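The Great Towel Reckoning

17 September 2019

So I finally did the linen closet. I've been putting it off since January, when we moved into the apartment on Kolldale and I shoved everything in there with my foot and closed the door fast.

I pulled it all out onto the bed first, which I'd recommend only if you're sure you'll finish before bedtime. 26 towels! For two people and a dog! A few of them came from my grandmother's house, thin as a dishrag now but they dry glasses better than anything I've bought since, so those moved to the kitchen drawer. The beach towels went up top. The bath sheets from Wasilewska (that little home store that closed down, still sad about it) got the middle shelf because I use them every single day and I'm short.

Then there was the pile of cleaning cloths and car towels, which had been living in a grocery bag on the floor.

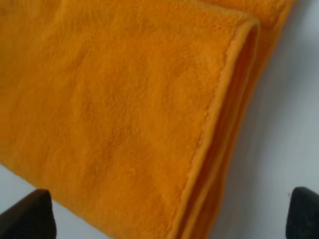
My folding method is nothing fancy. Long side in half, then in half again, then thirds if it's a deep shelf, and I always put the folded edge facing out so I can grab one without the whole stack coming along for the ride. Thin cotton will do whatever you tell it, but microfiber with a thick pile like this orange one puffs back up at you, so I press it down with both hands and let it sit a minute before I add the next. It's also why the fuzzy ones get a shelf to themselves — they hog the room.

One thing about washing them, and I learned this the expensive way: no fabric softener on microfiber, and don't dry it with the regular towels. I did both for years and ended up with cloths that pushed water around the counter and were covered in lint. Now they get their own load, warm water, low heat, done.

Final score: 13 towels kept in the closet, the raggedy ones bagged up for the animal shelter, and one empty shelf that I keep opening the door to look at. Next up is the sheets, and I can't find a single matching pillowcase, so if you have a system for that please tell me in the comments.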